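Cruise Operations and Ship Finance
Handout 4: Berth Capacity, Occupancy and Fleet Transfers
P. Melnychuk
Reading time: 6 min

4.1 Lower berths

Capacity on a passenger ship is stated in lower berths, counting two to each double cabin whether or not the cabin has sofa beds or pull-down bunks. Single cabins count as one. Upper berths are left out of the base figure, so reported occupancy can pass 100% on a sailing with many families. A ship at 100% may still have empty cabins.

Occupancy is taken per night:

occupancy = passenger nights carried / (lower berths x nights in service)

Nights in dry dock are removed from the bottom line. Nights alongside with passengers on board are kept.

4.2 Worked case

The Nimen has 1271 lower berths. In September she runs 26 nights in service, the remaining four being spent on a repositioning trip without passengers. Available berth nights are 1271 x 26 = 33,046. If passenger nights carried are also 33,046, occupancy is 100%. The four empty nights do not lower the result, but their fuel and crew cost must still be charged to the month.
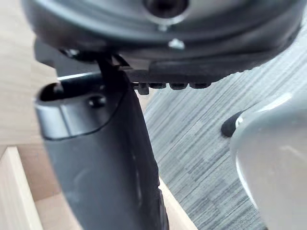
Fig. 4.1. Housing and toothed bracket.

4.3 Transfers between brands

When a new ship is delivered, the owner often moves an older one to a sister brand. Three items need to be settled before the transfer date:

- book value at transfer, and which brand carries the remaining depreciation
- refit cost - normally charged to the receiving brand
- bookings already taken under the old name

Floseo used a lead time of 18 months between announcement and transfer. Zakharchenko argues that this is too long for a ship home-ported at Morkbridge, where berth slots are fixed a year ahead and the late seasons sell under a brand that is leaving. The counterargument is that travel agents need printed prices early. Both positions assume steady demand.

4.4 For next session

Recalculate 4.2 with two of the repositioning nights sold. Bring the deck plan from Handout 3.

Revised 15/05/2016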